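Ketmont Early Music Week

The Ketmont Early Music Week is a summer festival of Renaissance and Baroque music held every August in the hill town of Ketmont. It grew out of a set of house concerts given by the harpsichord player Lieselotte Schwerdtfeger, who had moved to the town for the quiet and soon found her front room too small for all the neighbors who wanted to come and listen.

The first festival lasted 3 days and was held in the old grain hall on Wegener Street, a long, low building with a kindly echo that singers have loved ever since. Viols, recorders and lutes made up most of the program, and the audience brought its own cushions – a habit that has happily stayed, even though the hall now has proper chairs. Under Hartmut Gerlach, the second director, the festival grew to 15 concerts and began to take in choral music, dance evenings and a much-loved Sunday morning of songs for children and their grandparents.

The summer school was added by the lutenist Ok-hee Jin, and it takes players of every level, from nervous beginners to working musicians who would simply like a week in good company. Lessons are given in the mornings at the Lostura schoolhouse, a short and rather steep walk from the hall, and the students play together on the closing night.
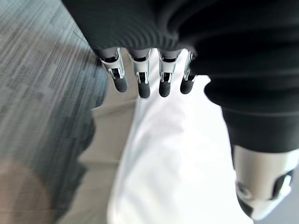

Ketmont Early Music Week – Friends and Archive Group

The festival has no fixed orchestra of its own, but the Traltberg Consort has visited so often that many regulars think of it as the house band. Its leader, Bayu Rahman, has brought a number of forgotten dance suites back to the stage in Ketmont, some of them copied out by hand from part books in the town library. Zlatko Trajkovski wrote a new piece for the group, scored for viols and one very patient drummer.

See also: Traltberg Consort; Lostura summer school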